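Zadunton Makers Help > Motion and Actuators > Grippers

Gripper finger stops at a different position each close, same can, same command

Asked in June. Tags: gripper, servo, repeatability, bench build

Two-arm bench build, assembled in a shared workshop in Clanach. Each arm has its own gripper. Controller is a Plirance board, one per arm, on separate supplies. Work surface is interlocking foam mat laid over the bench.

The left arm is commanded to close on a slim drink can standing upright on the mat. Position feedback on the finger servo at the end of the move should be 1662 counts. That is the value I recorded after calibration. Over an afternoon it creeps up, and by the end of a session it reads roughly 2000 for the same can in the same spot. Full travel is 4000 counts, so the error is well outside the backlash I measured with the linkage off the arm.

Already checked:
Supply voltage at the board under load, no sag.
Horn screw on the servo, tight and threadlocked.
Encoder zero at power-up, repeats to within a few counts.
Pivot screws on the finger bracket, nipped up. No play I can feel by hand.

The right arm uses the same firmware and has not drifted, but it has also done far less work. Its gripper is parked open for most of the routine while the left one does the can.

Close speed is at the default. Holding torque limit is 3 steps above minimum on the Plirance scale. Raising it dents the can, so I would like to leave it where it is.

Is this a mechanical fault, or should I be looking at how the controller decides the move is finished?

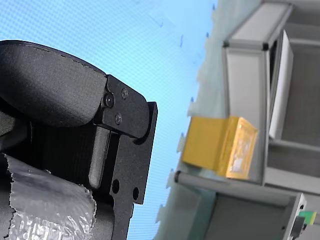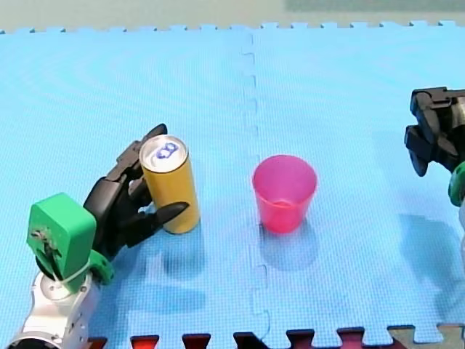
Accepted reply

Look at the torque limit first. At a setting that low the move most likely ends on stall detection and the commanded position is never reached, so the number you log is wherever friction plus contact force adds up to the limit. Anything that adds friction through the afternoon will move that number. Grease migrating out of the pivot will do it. So will an over-tightened pivot screw, and you say you have just nipped yours up.

To separate the two, run the close move with nothing between the fingers and log servo current against position. Do it at the start of the session and again at the end. If the second curve sits higher along the whole travel, it is friction in the linkage. If the curves match until contact, the linkage is fine and you should look at the finger pads.

Back the pivot screw off until the finger swings under its own weight with the servo disconnected, then lock it there. A thin nylon washer under the head makes that adjustment much less touchy.

Second reply

Had the same thing on a Sveinbjörnsson hand. It was the padding. Foam takes a set if you squeeze it all day. Swap to solid rubber and recalibrate.

Comment on the second reply, from the original poster

Compressed padding would let the finger travel further. On my build a higher count is more open, so that gives drift in the opposite direction. Will still measure the pad thickness.

Third reply

Check servo temperature as well. Some boards derate current when the case warms up and don't flag it. With your limit already near the bottom, a small derate would stop the finger early. If there is a temperature register, log it in the same file as position.

Update from the original poster

Ran the empty close test. The end-of-session curve is higher over the full travel, so friction. Pivot screw backed off a quarter turn, nylon washer fitted. Case temperature is now in the log too. I haven't done a full afternoon on it yet. Leaving the thread open until I have.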